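## About Hasteck Floors

Hasteck is a timber floor sanding and finishing business. We started in a rented shed in Ikell with one drum sander and an edger, and we still do most of our work within an hour's drive of the town. The workshop is now on Magalhães Street, behind the tyre place.

We have finished 1,218 floors to date. Most are in family homes, with a few halls, shops and school libraries each year. Our largest job was the Skomia community hall, at 2,768 square metres over three levels. We did that one in stages so the ground floor could stay open.
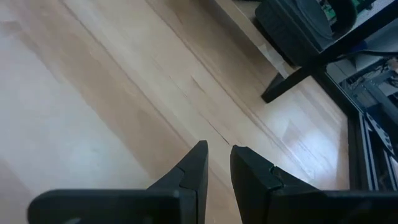
Pale timber boards with a semi-gloss finish.

Quotes are free and are done in person. We measure every room, check for old nails and ask what colour you have in mind - if you aren't sure, we can put test patches down before you decide. Matt, satin and semi-gloss are all the same price.

Furniture needs to be out before we arrive. We don't move pianos or disconnect gas appliances.

A deposit of 30 per cent holds your dates. The minimum charge is $3,000, which covers most two-bedroom units. The workshop is closed to visitors for the last week of March while we service the machines, but the phone is still answered.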